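나케오 오댄스 무선 컨트롤러 사용기

나케오(Nakeo)의 오댄스(Odance)를 5월에 사서 지금까지 메인 패드로 쓰고 있다. 콘솔과 PC를 오가며 하는 편이고, 주로 격투 게임과 2D 액션, 가끔 레이싱을 한다. 제품은 직접 구입했다. 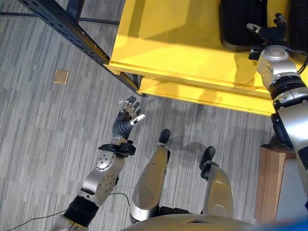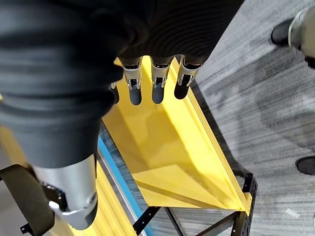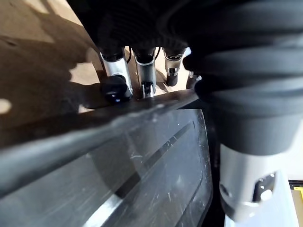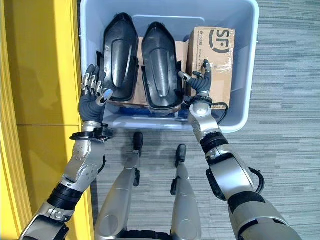
콘솔과 PC를 번갈아 쓸 때 매번 다시 페어링해야 하나요?

기기 두 대까지는 저장되므로 다시 페어링할 필요가 없습니다. 뒷면 스위치를 1번이나 2번으로 옮기고 전원 버튼을 누르면 해당 기기에 붙습니다. 세 번째 기기를 등록하면 그때 선택돼 있던 번호의 정보가 지워집니다.

무게와 그립

무게는 배터리를 포함해 195그램이다. 전에 쓰던 존데딘(Zondedine) 패드가 281그램이었으니 차이가 꽤 크다. 처음 며칠은 가벼워서 오히려 어색했는데 일주일쯤 지나니 적응됐다. 손잡이가 짧은 편이라 손이 큰 사람은 새끼손가락이 조금 남을 수 있다. 뒷면은 미세한 요철 처리가 되어 있고 땀이 나도 잘 미끄러지지 않는다. 대신 요철 사이에 때가 낀다. 마른 칫솔로 문지르면 빠진다.

버튼과 십자키

십자키는 이 패드를 산 이유였고 기대한 만큼은 한다. 누르는 깊이가 얕고 대각선이 분명하게 들어간다. 반 바퀴 커맨드를 연습 모드에서 반복해 보면 존데딘 때보다 실수가 줄었다. 다만 위쪽 입력이 약간 민감해서 옆으로 길게 누르고 있다가 점프가 나가는 일이 가끔 있다. 퍼즐 게임에서는 이게 더 거슬린다.

A, B, X, Y 버튼은 고무 멤브레인 방식이다. 소리가 작아 밤에 하기 좋다. 딸깍하는 느낌을 원하면 다른 제품을 보는 편이 낫다. 어깨 버튼은 반대로 클릭음이 제법 크다. 한 제품 안에서 왜 이렇게 갈렸는지는 모르겠다.

스틱과 트리거

스틱은 자기장 방식이고 아직 쏠림은 없다. 초기 데드존이 넓게 잡혀 있어서 레이싱 게임에서는 핸들을 조금 꺾을 때 반응이 늦다. 전용 앱에서 데드존을 두 단계 낮추면 해결된다. 트리거는 당기는 거리가 짧다. 가속 페달을 반만 밟는 식의 조작은 어렵고, 슈팅 게임에는 잘 맞는다.

커뮤니티에서 암릿 호손이라는 사용자가 왼쪽 스틱을 끝까지 밀었을 때 긁히는 소리가 난다고 쓴 글을 봤다. 내 것도 조용한 방에서 들으면 약하게 난다. 입력에는 문제가 없어서 그냥 쓴다.

무선 연결

동글을 꽂는 방식과 블루투스 두 가지를 지원한다. 동글로 쓸 때는 유선과의 차이를 느끼지 못했다. 블루투스는 TV 옆에 공유기가 있을 때 두어 번 끊겼고, 공유기를 선반 아래로 내린 뒤로는 괜찮다. 동글을 보관할 자리가 본체에 없는 점은 아쉽다. 나는 게임 카드 케이스 빈칸에 넣어 두고 있다.

배터리

표기 용량은 578mAh로 요즘 패드치고는 작다. 진동을 켜고 저녁마다 한두 시간씩 하면 금요일쯤 한 번 충전하게 된다. 진동을 끄면 그보다 오래간다. 충전하면서 사용할 수 있지만 단자가 윗면 깊숙이 들어가 있어서 머리가 두꺼운 케이블은 안 들어간다. 기본 제공 케이블은 1미터가 안 되니 소파에서 쓰려면 긴 것을 따로 준비해야 한다. 잔량 표시는 램프 색으로만 나온다. 초록에서 주황으로 바뀌면 절반 아래라는 뜻인데, 설명서에는 이 내용이 맨 뒷장에 작게 적혀 있다.

앱

앱은 불편하다. 펌웨어를 올리려면 계정을 만들어야 하고 한국어 번역이 군데군데 빠져 있다. 버튼 배치는 패드 자체에 저장되므로 한 번 설정한 뒤에는 앱을 지워도 된다. 매크로는 한 버튼에 하나만 넣을 수 있다. 온라인 대회에 나가는 사람이라면 매크로 기능이 있는 패드를 허용하는지 규정부터 확인하는 것이 좋다.

좋았던 점
가벼운 무게
대각선 입력이 정확한 십자키
기기 전환 스위치

아쉬운 점
넓은 초기 데드존
동글 보관 자리 없음
계정이 필요한 앱

격투나 2D 게임을 주로 한다면 살 만하다. 레이싱 비중이 높으면 트리거 때문에 권하지 않는다. 존데딘 패드는 버리지 않고 레이싱용으로 남겨 두었다.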